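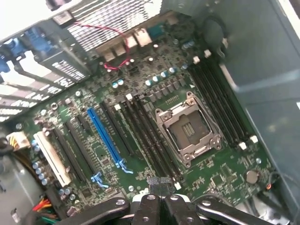
Lizelle Magagula wrote back after the first version of this talk that I had spent most of it on hardware and hardly any on paperwork, and that paperwork was what had cost her department a summer. She was right. I have moved the paperwork up front.

Opening. Say who I am (Aled Wogan, support desk at Gramholm) and what the talk covers: keeping office computers in use past the date when accounting says they are worth nothing. Ask for hands: who has a storage room with old desktops in it? Who has a list of what is in that room? Wait for the second lot of hands. Don't comment, go on.

Where we started. Gramholm had 304 desktops on the books in September. The walk-through of both buildings found 359. The extra ones were mostly machines marked as disposed of and then handed to a new hire on a busy morning. Explain how that happens: a person needs a computer by 9 a.m., the storage room is unlocked, and the form is in a drawer on another floor. The machine works fine, so it never comes up again until a license audit or a move.

The list. Show the columns we use now. Asset tag, room, person, year bought, memory, drive type, last opened. Mention that "last opened" was Lizelle's suggestion. We used to write "last serviced," and people filled it in after a password reset. Opening the case is a plain yes or no.

If someone asks about software for this: we looked at Pakzad and ended up with a shared spreadsheet. Pakzad was fine. It wanted a scanner at every door and we did not have the budget. Don't get drawn into a comparison, there is a panel on that after lunch.

Deciding what stays. Go slowly here, this is the part people take notes on. We ask two things about each machine. Will it run the current operating system with security updates? Can the person using it do their work without waiting on it? If both are yes, it stays, whatever its age. If the first is no, it comes off the network. If only the second is no, we look at memory and storage before we look at replacement.

Mention the Mirthorpe office. They had a rule that everything was replaced after 5 years. They dropped the rule and kept the budget line, and the money went into drives and memory for the first two years. Staff were annoyed at first, because they had been promised new machines. Somebody should have told them before the rule changed. Say so, it was our mistake.

Spare parts. Keep it short. Label the bag before the part goes into it. Write down which machine it came out of. Power supplies go on their own shelf. Processors stay in a tray with a lid, and the tray has a number that matches the list. We lost a good afternoon to a drawer of unmarked memory and in the end recycled most of it.

Costs. Over the first year we spent almost 2000 dollars on parts. I don't have a clean figure for hours and should admit it if asked. My guess is that the hours cost more than the parts. The quote for replacing everything is on the handout with the supplier's name removed.

Data. Read this slide word for word, legal asked for it. A machine that changes hands inside the company gets its drive wiped first. A machine that leaves the company leaves without its drive. Soltach collects the drives from us twice a year and sends a certificate listing serial numbers. File the certificate with the list. We keep ours in the same folder.

Likely questions. Laptops: different talk, batteries change everything. Leased machines: read the lease before opening anything. Donating to schools: yes, but ask the school what it can support.

Leave the column headings on the screen while people come up. Spare handouts are in the blue folder. Room has to be clear by 3:30.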